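Search this repository Go to file

# Celow: a small set of handover and sorting pictures with thin rods

This is the README for Celow, a collection of pictures about small everyday things which pass through the hands: rods, sticks, pegs, spoons and similar. It belongs together with the older collection Dilline, which is only about folded cloth. If you are looking for towels and napkins, please go there.

The text was last revised on March 11, 2020. Please read it before you download the files, because several folders have names that do not explain themselves.

## What is inside

The collection holds some 3,000 pictures. They are divided in 2 parts:

- `rods/` – thin, long things that are held, given or put back in their place
- `rest/` – everything else that was on the shelf, mostly kitchen and desk things

The part `rods/` is the one which most people ask for. A thin rod looks like the simplest object in the world, but it is difficult to hold well. If you take it too near to the end, it turns in the fingers. If you take it in the middle, there is no room left for the second one who should receive it. For this reason we have kept many pictures where the thing is held at both ends at the same moment. They are in the subfolder `both_ends/`.

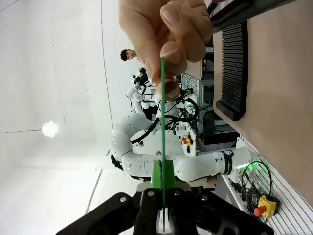 The subfolder `one_end/` is simpler. The rod lies on a surface or stands in a holder, and only its upper part is free. These pictures are good for a first try, and they are also smaller in file size.

In `rest/` the order is less strict. We sorted by the way a thing is normally picked up, and did not sort by what it is called in the shop. So a wooden spoon and a paint brush can be in the same folder, while a soup spoon is in another one. Some users found this confusing in the first version. We thought about it for a long time and left it as it was, but now there is a file `names.txt` with the common names, so you can search it.

## How the folders are named

Each folder has a short word and a number. The word gives the shape (`thin`, `flat`, `round`, `soft`). The number is the number of the session, it says nothing about quality. Session 15 was the last one for this release.

Colours are written in a separate column of `list.csv`. We use only simple words: green, red, white, black, grey. Please do not expect that "green" is always the same green. The lamps at the ceiling make a big difference, and we did not correct the colours afterwards.

## Direction of the pictures

Not all pictures stand upright. In part of them the floor is at the side and the wall is where you would expect something else. We did not turn them, and we ask you not to send us turned copies. If your program needs upright pictures, turn them on your own side and keep the original names.

## Known problems

- In `thin_04` the spelling of the word "grey" is mixed with "gray". Both mean the same.
- Hands sometimes hide a good part of the thing. We have kept such pictures, because in a real kitchen or workshop it is the same.
- The folder `soft_09` is empty. Its contents were moved to Dilline in December and the folder name stayed.
- In `list.csv` the column `length` is filled only for the rods. For the other things it says `none`.

## Placing and storing, a short note

Several people wrote to ask how the rods were stored between the sessions. They stood in a tall jar, sorted by thickness, with the coloured ones on one side. Before that we had them in a flat drawer, but there they rolled under each other and it took too long to find the right one. If you want to build a similar collection at home or in a school, I can recommend the jar. A heavy one is better, a light one falls over as soon as the long rods lean to the same side.

## Use and licence

You may use the pictures for teaching and for study. For printed work please write "Celow, Hinditz" below the picture. If you want to use them for something that is sold, ask first at the Bondarchuk desk, where the permissions for both collections are kept.

## Changes

- `one_end/` and `both_ends/` are now separate. Before they were mixed.
- `names.txt` was added.
- Double files in `round_02` were removed.
- The part about direction was written again in easier words.

Corrections to the spelling are welcome, also in this file.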